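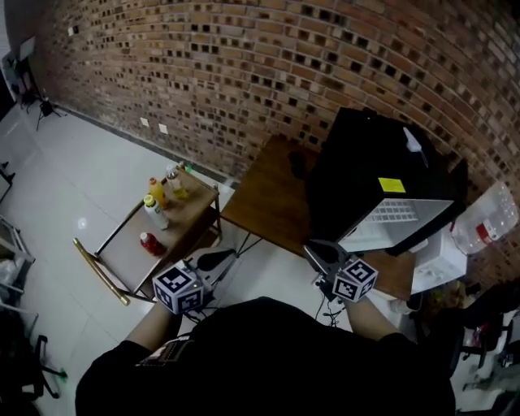

Reheating rice, and other things I have been told not to do

My aunt believed that a microwave was for people who had given up. She said so every Christmas, usually while waiting 43 minutes for a gravy that had gone cold to come back to life in the bottom oven. I bought my first one at the age of 26 and hid it in the cupboard under the stairs whenever she visited, which meant carrying it past the hall mirror and having to look at myself.

I mention this because my neighbour, Wendelin Zaugg, has started a supper swap on our side of Celtisbridge. You cook a big pot of something, divide it into tubs, keep one and give the rest away. In return you get other people's tubs. In theory I now eat six different dinners a week and cook only one. In practice I eat lentils, because everyone had the same thought about cost.

The tubs are where the trouble starts. People write instructions on the lids, and the instructions say a good deal about the people. Wendelin's are very brief ("HOT, THEN EAT"). The couple from Belhaj Terrace give you a standing time, a stirring pattern and a suggestion for a side salad. Somebody who has never signed their name writes only "you'll know". I did not know. I had a fish pie that was volcanic round the rim and still had ice in the middle, and I ate it in circles, working inwards, until I met the winter.

So I have been learning to reheat properly, at an age when I should be learning Italian. What I have so far:

Turn the power down. I had used full power for everything since 1998, on the grounds that it was the setting it came on. Half power for twice as long gives you a lasagne that is the same temperature all over, and time to find a clean fork.

Make a hole in the middle. Push the food out to the sides so it sits in a ring. It looks like something you would serve at a wedding in a leisure centre, but it works on mash, rice, stew and most things you could plaster a wall with.

A spoonful of water over rice, and a lid set on loosely. Cool it quickly on the day you cook it, get it into the fridge, eat it the next day, and only heat it once. On this point my aunt and the leaflets agree, so I do as I'm told.

Bread, never. Ten seconds and it's a pillow, twenty and you could resole a boot.

Pastry also never, though I had a go with one of Benine's sausage rolls last July and it came out sweating like a man at customs. She asked how it was. I said "lovely and soft" and she has not spoken to me at the recycling bins since.

There is talk of a chart. Wendelin wants everyone to use the same words on the lids, and has drawn up a list of approved ones. "Piping" is in. "Nuke" is out. "You'll know" has been put to one side for further discussion. I have asked for "gently", and been told it is too vague.

It's my turn to cook again this week. I've bought the lentils.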